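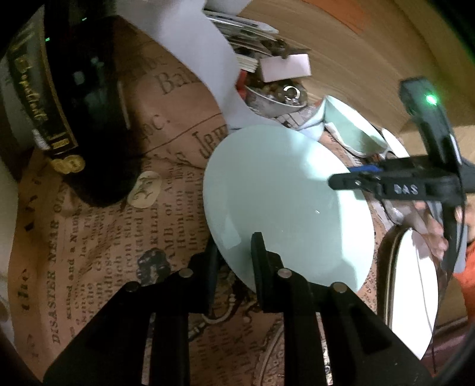 Wrist view, hand-held gripper. The glossy green oval is the target object.

Glare on shiny objects: drop the demos or keep them?

I'm training a pick-and-place policy from hand-held gripper demonstrations, on a cluttered table with a printed sheet under most of the objects. It does fine on matte things. On glossy ones it is much worse, and the mint green oval is the worst of the lot. There is a bright white reflection at the upper right and a wider band of glare down the right side. When I run the policy, the fingers tend to close short of the rim, on the side where the glare is.

I have 2000 demos in total. I read the Radwan write-up, where they filter out any episode with saturated pixels on the target. If I do that I lose 25 percent of my data, and nearly all of the glossy objects go with it. Has anyone tried both ways? My encoder is the stock one from Mokach and I haven't changed the augmentation settings.

Posted by wristcam_pat

Gunvor Torvik
Keep them. We ran this comparison in our lab in March with a setup close to yours. Filtering helped on the matte objects by a small amount and made the glossy ones worse, which makes sense, as the policy then meets glare for the first time at test time.

What worked for us was changing the lighting between demos. If the lamp stays in one place, the highlight lands on the same part of the object in every episode and the network treats it as part of the shape. We used two lamp positions and switched between them every few episodes. You don't have to redo the whole set. Re-record the glossy objects only and mix them in with the old ones.

Also check your color jitter. The Mokach default changes hue and contrast but adds no bright patches. We pasted random soft white blobs on the training images and got part of the same benefit without recording anything. It was not as good as moving the lamp.

One more thing to look at is the background. Large print gives the encoder a lot of strong edges right next to a smooth object that has almost none. Swap the sheet for a plain cloth for a few test runs and see if the closing error changes. If it does, glare is only part of your problem.

dk_bench
just put a polarizer on it. fixed mine

Lino Leone
A polarizer does cut the glare on plastic and glass, but it darkens the image, and you need the same filter on the robot's camera at test time or the two views won't match. I tried it on the Datberg set and forgot the second filter, and lost two days to that.

I agree with Gunvor on keeping the demos. I would also split your success rate by object before changing anything. A single average over the whole table will hide this.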